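Emwood chores group, April meeting, notes by me (I lost the coin toss again)

We got going at 5, and first up was whether the Neko arm can fold towels yet. Sort of! It did 44 tries in the last round and I'd happily put 20 of those in my own closet. The rest looked like my teenager's work. 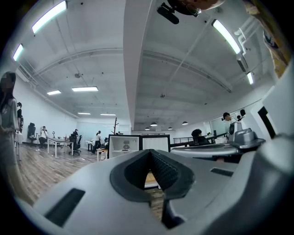
Then we argued over the Mastier quote, 3250 for a shelf-stocking trial. I said wait, most people said wait louder. Palaniappan's dish-loading demo got a warmer hearing, though mugs still beat it.

Agreed: no purchase yet, towels again next month, and I'm bringing the fitted sheet (sorry, robot).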